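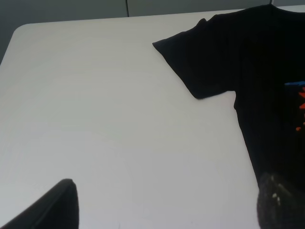
May, evening — shirts

Folding resumed after tea. Reference width is 2 hand spans, sleeves in first, then hem to collar. Black fabric shows every crease on the white table, so I smooth from the chest outwards and leave the print until last. Dede Yakubu folds hers in thirds and gets a narrower stack; mine sits better in the Zomholm drawer, which has 118 mm of clear height.

The printed ones are the awkward case.
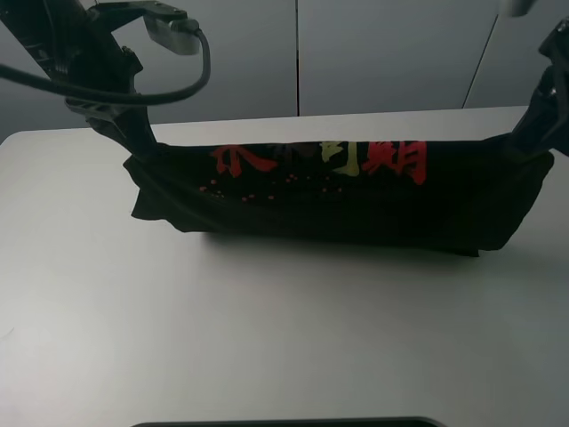 A large graphic stiffens the front panel and the plain back slides under it, so the fold line drifts towards the hem. Print outwards, fold below the lettering, press flat with the forearm. Wash at 30 from now on, inside out — the label permits more but the ink will not last.

Comfort Akolgo wants the drawer dividers back by the end of the month. Still to do: socks, tea towels.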